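Nesting (tableware)
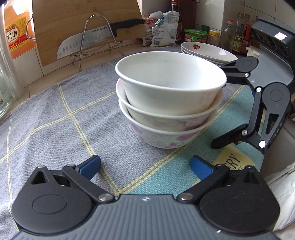
Three nested bowls, the lowest with a floral print

Nesting is the property of open vessels that allows one to sit partly or fully inside another of the same or similar shape. In tableware it is mainly a matter of storage and transport, although it also affects glaze wear, drying and breakage. Bowls, cups and basins nest; most lidded or narrow-necked forms do not.

Geometry

Two vessels nest when the outer wall of the upper one fits within the inner wall of the lower one over at least part of its height. Straight-sided vessels of equal size cannot nest. A wall that widens toward the rim, known as a draft or taper, permits it. The vertical distance between the rims of two identical nested pieces is called the nesting pitch. For a plain conical wall the pitch depends on wall thickness and taper angle: thin walls and wide angles give a small pitch, while steep walls give a large one.

Most bowls stand on a foot ring, and in practice the foot often decides the pitch. If the foot touches the floor of the bowl beneath before the walls meet, the stack is foot-bearing. If the walls meet first, it is wall-bearing. Foot-bearing stacks come apart easily but may rock when the foot is narrow. Wall-bearing stacks are steadier under light handling, but the pieces can wedge together, and a film of water between them makes this worse.

Graduated and uniform sets

A graduated set consists of pieces of decreasing size, each made to sit within the next. Mixing bowls are commonly sold this way. A uniform set consists of identical pieces and is usual in canteens and other places where bowls are handled in quantity. Household stacks are frequently mixed, combining pieces from different makers, and such stacks tend to lean because the feet and floors were not designed to meet.

Manufacture

Nesting places limits on shape during forming. Slip-cast and pressed bowls already need some taper so that they release from the mold. Earthenware and stoneware shrink in the kiln, and uneven shrinkage leaves rims slightly oval, which raises the pitch of a finished stack. The Saven pottery at Clodesport, which made hotel ware, checked each batch by stacking samples to a fixed height against a marked post. Its Herinside pattern was redrawn with a lower foot after buyers reported jammed bowls -- the original foot had cleared the floor of the piece below and left the walls to carry the load. The pattern book lists the revised bowl as shape 1,447.

Wear and care

The unglazed edge of a foot ring is abrasive and can leave gray marks or fine scratches on the glaze beneath. Makers reduce this by grinding and polishing the foot after firing. Felt or paper separators are used for decorated ware, particularly where the color lies over the glaze. Wedged ceramic bowls are usually freed by cooling the inner piece and warming the outer one gently; large differences in temperature may crack either.

See also

Foot ring
Glaze defects
Stacking chair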